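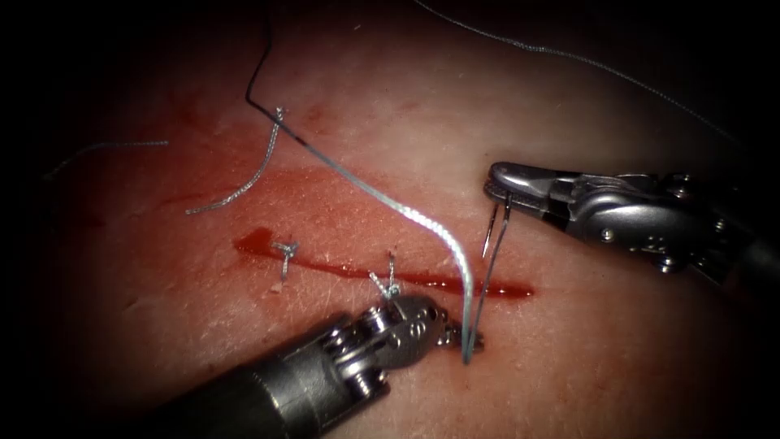

Panagiotis Halilović told me to start with the ending, as it was the only part of Stinness he still argued about with his sister, and that's how this project found its subject. I had planned to write on film music!

Why viewers can't agree on the last shot of Stinness
Media Studies, second-year project
Tamsin Whitcombe

Background

Stinness is a thriller in which a ferry clerk, Flello, comes home to Valladbridge and starts looking into the death of her old employer. In the last minute she unlocks the boathouse, looks at something we don't get to see, and smiles. Then the credits roll. I have watched it more times than I'd like to admit and I still jump at the sound of that lock.

My question was simple: when people say the film ended "badly" or "brilliantly", what do they think happened? I wanted to know if the argument was about taste or if people had followed two different stories.

What I did

I showed the film to 14 students over two evenings in the small lecture room, and everyone wrote down what they thought was in the boathouse before anyone was allowed to talk. (This was hard to enforce. People really wanted to talk.) After that I put a short form online and got 51 usable answers back. I also read 200 viewer reviews and sorted them by which ending the writer seemed to believe in.

I left out reviews that only discussed the acting, and a few that were clearly about the novel, where Flello leaves town before the boathouse is ever opened.

What I found

Most of the answers fell into two camps. One group thinks Fankhauser, the employer, is alive and hiding in there. The other thinks Flello killed him and has come back to check on the body. What surprised me was how sure both camps were! Very few people on the form ticked "I don't know", even though I put it first on the list.

The students who believed he was alive nearly always brought up the second coffee cup in the kitchen. The ones who believed in the murder talked about her gloves. Hardly anyone mentioned both, and when I played the kitchen scene again for the group, 5 people changed their answer on the spot. One of them changed it back on the walk to the bus.

The reviews were messier. A lot of the angry ones wanted a sequel, and so did a lot of the happy ones, so I gave up using that as a sign of anything.

Problems

My online form had the word "killer" in question three, which was a mistake, and I only saw it once the answers were in. I would also love to try this with people who read the novel first. My group had only one, and she spent the screening whispering corrections.

I'm running the screening again in May with the kitchen scene moved to the start of the discussion, and the room is already booked.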